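Jun 11, 2020

Bench notes, sorting day two. I'm writing this up while the coffee's still going, so forgive the order of things.

Yaowalak wants the odds and ends from the Suksawat boxes properly grouped before October, and I keep telling her there's no such thing as a proper group for this stuff! We have garden tools, kitchen bits, toys, little bags, and then whatever you call the rest. My vote is still to go by material first (metal, plastic, cloth) and worry about use later. Wanpen votes for use first, and she did the Leltonville lot that way, and I'll admit that one is easy to find things in. So, fine, use first for now.

Where it falls apart is the things with two parts. A garden fork has a plastic handle and a metal head, so under my system it lives nowhere, and I spent a silly amount of time on that before lunch. Drawstring pouches are the other headache. Do they go with cloth, or with whatever they were made to hold? I've put them down as "bags" and moved on.

Labels: the Eltow roll ran out at 90, so the last few are handwritten with the fat marker. 16 of the old ones need redoing too (my fault, I wrote them in pencil).

To do: ask Zulov if they still sell the wide tape, and get two more bins the same depth as the gray metal ones. I like those.
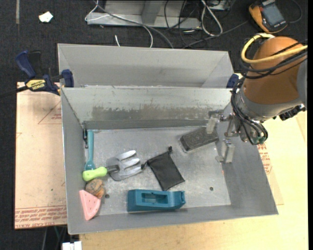 Oh, and the shelf by the door is at seven boxes now, so anything new goes underneath until Wanpen has had a look at the brackets.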